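Belen Manipulation Study
Interim Progress Report, Second Reporting Period
Submitted by the Sethi Laboratory to the Midau Fund

Purpose of this report

This report covers work carried out under the Belen award since the first interim report was accepted in March. It sets out the status of data collection, the main result to date, changes to the work plan, and the use of funds. Financial tables are provided separately in the form required by the Fund.

Background

The Belen study asks whether two-handed household skills can be learned from recordings made by people using hand-held grippers in their own living spaces, with no robot present at the time of recording. The first phase of work relied on recordings made at the Grilville bench site, where lighting, table height and object placement were controlled. Policies trained on those recordings performed well at the bench and poorly elsewhere. The second phase therefore moved all new collection into lived-in rooms, and the work plan was amended accordingly with the agreement of the Fund.

Data collection

Collection in homes is now the main activity of the project. Each session is carried out by one operator working with a gripper in each hand at a table or counter already in the room. Operators are asked to leave furniture, appliances and stored goods where they are. The camera on each gripper records the work area together with a wide view of the room behind it, and both views are kept in full.
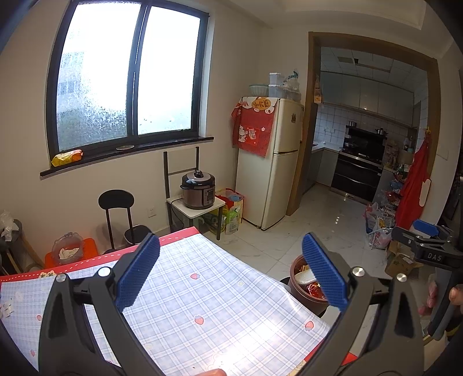

Figure 1. View from a gripper-mounted camera over the work table, with the gripper open and the kitchen doorway in the background.

At the close of the reporting period the data set held 2937 accepted recordings from 38 homes. The target in the amended work plan was 50 homes, and the remaining sites are scheduled for the next period. Recruitment was slower than planned in the first weeks, chiefly on account of the consent process, which requires the agreement of every adult in the household. The consent form has been shortened and translated, and the rate of enrollment has improved.

Recordings are rejected when the two camera tracks cannot be aligned in time, or when the position of a gripper is lost for longer than the permitted gap. Reflective table coverings were the most common cause of lost position. The tracking software was revised midway through the period to give less weight to features on the tabletop and more to fixed features of the room, such as door and window frames. Earlier recordings were processed again with the revised software, and a number that had been set aside were recovered.

Task set

The first phase used rigid objects only. The amended plan calls for items that change shape when gripped, as these account for much of the ordinary work of clearing a table and were the weakest area of the earlier policies. The current task set includes soft packaging, crushed drink cans, foil wrappers and cleaning pads, placed close together so that one item may touch or partly cover another. 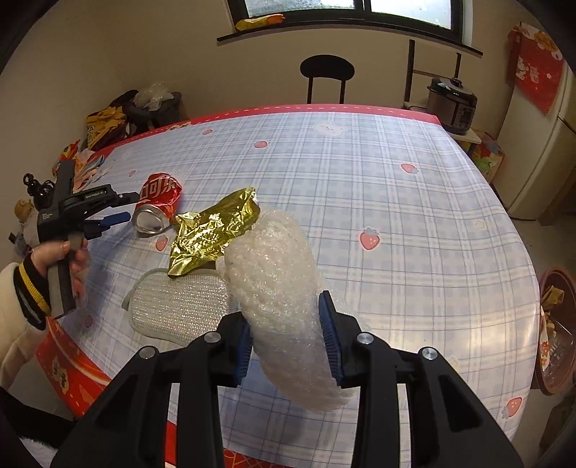 Soft packaging has proved the most useful class for study. A firm grasp closes the jaws much further than it would on a rigid item of the same outer size, and the jaw opening alone is a poor guide to whether the item is held. The annotation guide was changed to reflect this. Annotators now mark the start of a grasp from the movement of the item itself, and mark a separate point at which it leaves the table.

Main result

A policy trained on home recordings was compared with one trained on an equal amount of bench recordings. Both were tested on the laboratory arm in rooms that appeared in neither set. The policy trained on home recordings completed more of the trials for every class of object in the task set. The advantage was largest for soft packaging and smallest for cans, where the bench policy was already adequate.

A further comparison held the number of recordings fixed and varied the number of homes from which they were drawn. Results improved as homes were added, and the improvement had not leveled off at the largest number tested. We regard this as the most important finding of the period. It suggests that remaining collection effort should go to new homes in preference to longer sessions in homes already visited.

Two limits should be noted. Test trials were scored by laboratory staff who knew which policy was running. Tasks in which both grippers act on the same item remain few in number, and no claim is made about them at this stage.

Changes to the work plan

The laboratory requests approval for the following changes.

Session length to be reduced, with the time saved used for additional homes.

Scoring of test trials to be moved to staff at Grilville, who will work from video without knowledge of the policy in use.

The release of the data set to be delayed by 2 months to allow a full privacy review of background content, including mail, labels and photographs visible in participants' rooms.

Use of funds

Spending on equipment was in line with the budget. Travel was below budget owing to the slow start in recruitment, and the balance is expected to be used in the next period. Annotation costs were higher than forecast following the change to the grasp guidelines. The laboratory proposes to meet this difference from the travel balance, and no additional funds are requested.

Next period

Work will concentrate on the remaining home sites, the repeat of the main comparison under blind scoring, and the first set of trials in which one item is handled by both grippers together. A draft of the data set documentation will be sent to the Fund for comment before the privacy review is closed.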